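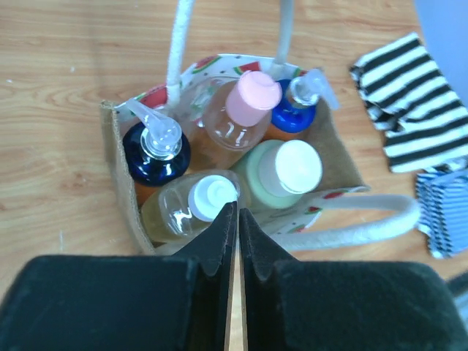
Burlap tote with watermelon-print lining, packed with bottles

Mohmand Road Allotment Association
Minutes of the December meeting, held in the hut at 7 pm

Chair: Kulsoom Shaikh
Apologies were received from plots at the Girkari end.

1. Minutes of the last meeting
Agreed, with one correction: the broken standpipe is the one by the lower gate, not the one by the compost bays.

2. Water
The supply will be turned off at the main until March. Members should drain their own butts and hoses. The replacement tap has been ordered from Truvavik and will be fitted before the water goes back on.

3. Rents
Full plots stay at £60 for the year. Half plots were discussed at some length — no change was agreed and the matter comes back in the spring.

4. Paths
The main path floods by the Mikach fence. Up to £100 was approved for gravel. Kulsoom to get a price.

5. Summer fair
Bag stall to run again, same pitch. Anyone with spare fabric should leave it in the hut, labelled.

6. Any other business
Bonfires: a neighbour has complained about smoke. No fires before 5 pm — a notice will go on the gate.

The meeting closed at 8.15 pm.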